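Hodetti Dining and Work Table
Set-up and care guide

Section 3. Preparing and maintaining the tabletop

3.1 Before you begin

Read this section through once before unwrapping the top. The top ships face down in a foam sleeve and weighs more than the base, so two people are needed to turn it over. Leave the sleeve on until the base has been leveled as described in Section 2.

You will need:
Ondex hardwax oil, clear matte (one can, supplied)
Two lint-free cloths
One white non-abrasive pad
Sanding block with 320 grit paper (for repairs only)
Soft brush or vacuum with brush head

NOTE – Tops in the 345 series leave the factory with one coat of oil. Tops in the 527 series leave with two coats and do not need the first oiling in 3.3. The series number is printed on the label under the top, next to the center rail.

3.2 Letting the top settle

1. Set the top on the leveled base. Do not tighten the bolts.
2. Remove the foam sleeve and all tape. Pull tape back low and slowly, in the direction of the grain.
3. Leave the top uncovered, both faces open to the air, for 3 days. Keep the room at its normal temperature.
4. Check for movement with a straightedge laid across the grain. A gap of up to 1 mm at the center is within tolerance.
5. Tighten the bolts by hand, then a quarter turn with the supplied key.

CAUTION – Do not lay a cloth, mat or cardboard over part of the top during this period. Covered and uncovered areas change color at different rates, and the difference can take months to even out.

Grain and color vary from one top to the next. Flat-sawn boards show long lines that curve, run together and form stretched arches, with darker tan stripes between wide pale bands. The pale bands reflect more light than the stripes, and under a window or a ceiling lamp they can look whitish. 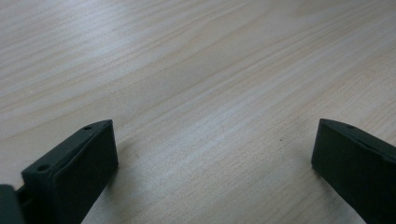
Variation of this kind is part of the wood and is not covered by the Mottram surface warranty. The same applies to fine fleck and to isolated dark specks that cannot be felt with a fingertip. A speck that stands above the surface is usually dust caught in the finish and can be removed with the white pad, dry, using light pressure along the grain.

To tell a change in the finish from a reflection, look at the area from two sides of the table. A reflection moves or disappears. A dull patch in the finish stays where it is.

3.3 First oiling (345 series only)

1. Brush or vacuum the surface. Do not use a damp cloth at this stage.
2. Stir the oil for two minutes. Do not shake the can.
3. Pour a small amount onto a folded cloth and spread it thinly, working along the grain from one end to the other.
4. Wait 11 minutes, then wipe off all excess with the second cloth. The surface should not feel tacky.
5. Oil the end grain last. It takes up more oil than the face and may need a second pass.
6. Leave overnight before placing anything on the top. Full cure takes one week – wipe up water right away until then.

WARNING – Cloths soaked with oil can catch fire on their own. Lay them flat outdoors to dry, or put them in water in a closed metal container before disposal.

3.4 Routine cleaning

Wipe with a cloth wrung out in lukewarm water and dry at once, along the grain. For grease, add a few drops of mild dish soap. Do not use ammonia, bleach, scouring powder or microfiber pads sold for glass.

Tromel felt pads are recommended under lamps, trays and other items that stay in one place. Lift items to move them. Replace pads when grit can be seen or felt in the felt.

3.5 Small repairs

Light scratch: rub oil in with the white pad, wait, wipe off.
Water ring: leave for two days. If the ring remains, sand lightly along the grain with 320 grit, extending past the mark on all sides, and oil as in 3.3.
Dent: see Section 5.

NOTE – A repaired area may look lighter than the rest of the top at first. Wait until the oil has cured before judging the color.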